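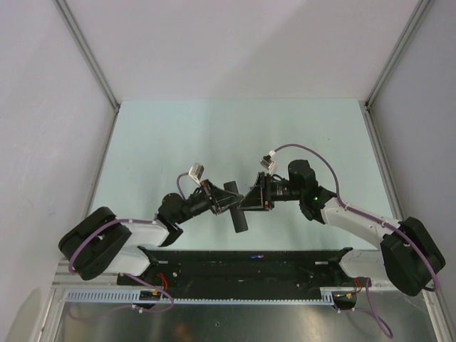 Town Government > Library Board > Minutes

Roduddale Public Library Board of Directors
Regular Meeting, June
Held in the downstairs meeting room, Ormsby Street

Present: Chair, Vice Chair, Secretary, three members at large, Library Director, Head of Children's Services. One member absent with notice. Two members of the public attended.

The Chair called the meeting to order at 6:32 p.m.

1. Approval of agenda
The roof item was moved ahead of the summer reading item so that the Director could take questions while the contractor's letter was in front of everyone. Agenda approved as changed.

2. Minutes of the May meeting
One correction. Under parking, "the east lot" should read "the west lot." Approved as corrected, one abstention from a member who missed the May meeting.

3. Public comment
A resident of Fellel Road asked if the outside book drop could be emptied on holiday weekends. She had found it full on two mornings and had taken her books home again. The Director said staff will empty it once on the middle day of any three-day weekend, starting in July.

A second resident asked why the large print shelves were moved upstairs. The Director said the move was made during the carpet work and was meant to be short. Board members agreed they should come back down. The Director will have this done before the next meeting.

4. Director's report
Circulation for May was 2737 items, with 401 of those being e-books and audiobooks. New cards issued: 113. The Director said card sign-ups are up over April, mostly from the school visits.

The part-time desk position has been filled and the new clerk begins at the end of the month. The Saturday schedule will go back to two people on the desk at that point.

The catalog was down for most of one afternoon. Staff checked books out on paper and entered them the next morning. A member asked if any books were lost track of. The Director said one was, a cookbook, and it has since come back.

The microfilm reader is still out of service. The part is on order from Getden Office Supply and no delivery date has been given. Anyone needing the old newspapers is being sent to the county library.

5. Finance
The Secretary presented the monthly report. Heating came in under budget for the winter and building repairs are over. The board discussed moving money between the two lines and decided to wait for the roof figure. Bills for the month were approved as listed, including $303 for replacement shelf brackets and a new hand truck.

Motion to accept the report, seconded, carried.

6. Roof over the children's room
The Director read the contractor's letter. The flashing on the north side has failed and should be replaced. The rest of the roof on that wing is worn but could go a few more years. The contractor gave prices for flashing only and for the full wing.

Discussion was long. Two members favored doing the full wing now — they pointed out that the scaffolding would have to be paid for twice otherwise. Others did not want to spend from the reserve on a roof that is still sound. The Vice Chair asked if the town would share the cost, as it did with the boiler. The Director will ask the town manager.

Motion to approve the flashing repair now and hold the larger job for the fall budget. Seconded. Carried, four to two.

In the meantime the picture books stay on the rolling carts, away from the north wall.

7. Summer reading
The Head of Children's Services reported that sign-up opens the last week of June. Logs will be on paper again this year. Families did not care for the online version, and many forgot their passwords. Prizes are paperbacks, plus tickets to the Ormsby pool.

Storytime will be held on the lawn at 10:30 a.m. when it is dry and in the meeting room when it is not. A member asked about shade. The Friends group has offered the use of its tent, but it needs a new pole. The Head of Children's Services will check the cost and may buy one from the supplies line.

8. Meeting room policy
Second reading. The only change from the first reading is that groups may now book up to three months ahead instead of two. A member asked that the rule on food be made clearer. After discussion the wording was set as "cold food and covered drinks." Policy adopted, all in favor.

9. Old business
Bike rack: installed. The old one went to the town garage.
Front door closer: adjusted, still slams. The Director will call again.

10. New business
The book sale needs a date. Put on the July agenda.

Motion to adjourn, seconded, carried. Meeting adjourned at 8:14 p.m.

Respectfully submitted,
Secretary to the Board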